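1/ ok cookie box thread bc three people asked and I'm not typing it out three times. bake sale at the Ilumville library, I'm on boxes again

2/ tins first. square gold ones from Brabec, rounded corners. they look bigger online than they are. wash them, dry them ALL the way or the paper sticks to the bottom

3/ liners. white cupcake papers, brown edge. pack of 300, will outlive me. I line the whole tin before any cookies go in. tried doing it one at a time last year, everything slid around, papers got squashed

4/ pull the papers apart beforehand!! they come stacked so tight you end up putting in two and wondering why you ran out of room. fluff them a bit with your fingers

5/ order of cookies. yellow and orange ones go in first, one per paper. black sandwich ones next. pink last, they mark if you look at them wrong
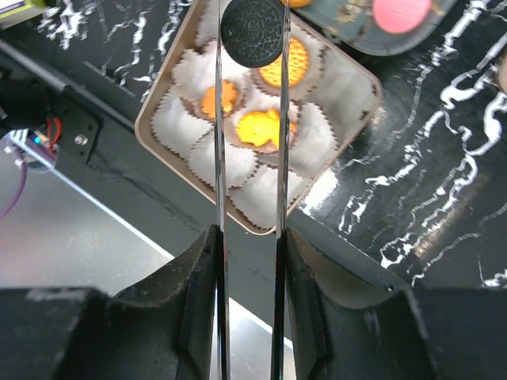 6/ spacing. don't fill one side and then the other, you get a yellow corner and it looks like you gave up. spread the yellows out, then put the dark ones between. the black ones do a lot of work color wise, even one helps

7/ pink ones wait on the gray-ish plate till the end. single layer. do not stack, I stacked, I lost four

8/ crumbs. dry pastry brush around the papers before the lid goes on. black marble-print table shows every single crumb btw, great for finding them, terrible for my mood

9/ the sandwich ones: pattern side up. obviously. I did a whole tin face down in June and only noticed at the table

10/ lids. sheet of parchment on top first, cut a little small so it doesnt poke out. then lid, then string. no tape, tape takes the gold finish off

11/ weight. a full tin comes out up to 720 grams with string and label, so don't put more than a few in one tote. paper handles are not your freind

12/ labels: what's in it, date, "contains wheat milk egg". write them BEFORE sticking them on. you'd think

13/ someone asked about keeping them. cool room, lid on, 2 days and then the papers start to go greasy. flavor still fine, just ugly

14/ ok need to go, oven's beeping and I still have no string. if anyone's passing Codum before five pls grab me a roll, the thin brown one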